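Section 8. Setting up the Clonent label printer (Tanitz stockroom)

Read before you swap rolls. Short version, full one is in the binder by the Undlow shelves.

Before you start
Printer off. Cover cool to the touch. Clean hands, no lotion.

1. Lift the cover. Push both green tabs out, not up.
2. Drop in the new roll, labels facing you. Full roll is 1,000 labels.
3. Feed the end under the bar till it pokes out the front. An inch is plenty.
4. Close cover. Press down on both sides till it clicks twice.
5. Power on. Hold FEED until one blank label comes out.
6. Set the counter. New roll = 1,000. Part roll = whatever is penciled on the core, e.g. 752.

CAUTION: do not pull labels backward out of the printer. Glue comes off on the roller and then your cleaning it for an hour.

NOTE: counter does not reset by itself. Skip step 6 and the low-roll warning comes at the wrong time or never.

Printing a test label
Menu, Tools, Test. Should read TANITZ with a solid line under it. Line broken or gray on one side: go to Menu, Darkness, up one, try again. Stop at 8. Higher than that burns the head.
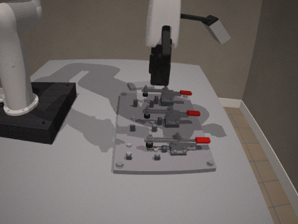
Baptiste says the test label comes out fine on his shift and then the first real one skips, every time, unless he runs FEED once more after the test. So do that too. One extra press, toss the blank.

Error codes
111 – cover not shut. See step 4.
Blinking amber – out of labels, or roll in backwards.
Steady red – head too hot. Power off, leave it alone till the light goes out.

Taking out a part roll
Cut between labels, dont tear. Pencil the count on the core. Rolls go back in the bag, bag goes back in the drawer, fold the top over.

Spare rolls: order in July, before the fall rush. Use the part number on the box end.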